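Workshop tips: keeping a tabletop pick-and-place cell in alignment

Notes for the two-table cell with overhead uprights. Last revised June 28, 2018.
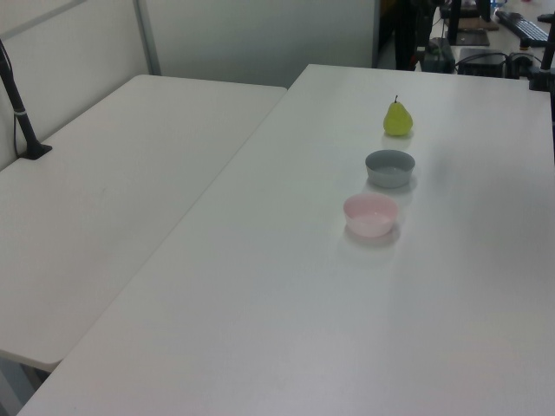
Most faults logged as "bad grasp" on a small tabletop cell are faults of the furniture. The arm repeats well enough. The table, the uprights and the clamps move, and they move by small amounts between sessions. Check these before touching any software.

Tables

Level each table on its own first, then against its neighbor. Use a 60 cm level, laid lengthwise, crosswise and on both diagonals. Adjust one foot at a time and lock the nut before going to the next foot. If the level reads true with the nut loose and false with it tight, the foot is bent. Replace it.

Two tables should not touch unless they are bolted together. Tops in light contact pass vibration from one to the other and creep apart anyway. Leave a gap of 4 mm and check it at both ends with the same spacer. A gap that has opened at one end only means a table has rotated, and every taught position on it is wrong by an amount that grows with distance from the corner that stayed put.

Mark the feet on the floor with tape. Replace the tape when it lifts; do not put new tape over old.

Uprights and clamps

Clamp uprights near a corner, over the support frame. A clamp on unsupported tabletop will flex the panel whenever the pole is knocked.

Tighten clamp screws by hand until the pad stops turning, then a quarter turn more. Overtightening dents the top, and the pad will find the same dent every time afterward, including when you want it somewhere else. A thin rubber pad is acceptable under the screw side only. Rubber on the base side lets the pole lean.

Draw a pencil line around each base once it is set. Wrap a band of light tape on the pole at the collar height. With those two marks an upright that has been removed can go back close enough for the calibration routine to finish the job.

Cables

Run the cable down the pole and tie it at the top and near the base. Leave a loop below the lower tie so that a pull on the cable stops at the tie. Hook-and-loop straps are better than plastic ties here because cables get changed. Do not route anything through the gap between tables.

Surface

A matte white top is easy on the vision software until it gets greasy. Wipe it with a damp microfiber cloth and a drop of dish soap, then with plain water, then dry. No furniture polish and no glass cleaner. Both leave a shine under overhead lights, and the segmentation step will treat the glare as an object.

Pale objects on a pale top are a fair test but a poor starting point. On the Stindora controller we run the first check of the day with darker items and move to pale bowls afterward. If the outline of a light bowl breaks up, lower the exposure before changing the threshold. Soft shadows to one side of an object are normal. A hard double shadow usually means one ceiling tube is out.

Test objects

Keep one set and do not lend it to the kitchen. Small round bowls are good for checking rim grasps. Real fruit is useful for a day or two, then it softens and the grip force reading drifts with it. Write the date on a piece of tape in the fruit box, not on the fruit.

Space the objects so that the open fingers fit between any two of them with room left over. Set them down by hand, without a template, or the cell will pass its check on three positions and nothing else.

Gripper

Clean the finger pads with isopropyl alcohol on a lint-free wipe. Change the pads at 400 hours or when the tread is flat, whichever is first. The Lakent pads are a direct fit. They come with a release film on the back that is easy to miss, and a pad fitted over its film will hold for a few cycles and then slide.

Fault 807 after a pad change means the closed width no longer matches the stored value. Home the gripper with nothing in the fingers, store the new width, and cycle the power. If the fault returns, look for a crumb of old adhesive under one pad.

Order of work after moving anything

Level the tables. Check the gap. Reset the uprights to their pencil lines. Check the cable loops. Wipe the top and let it dry. Home the gripper. Run the calibration. Run one slow cycle with a hand on the stop button, then one at normal speed.

Enter the calibration residual in the log even when it is good.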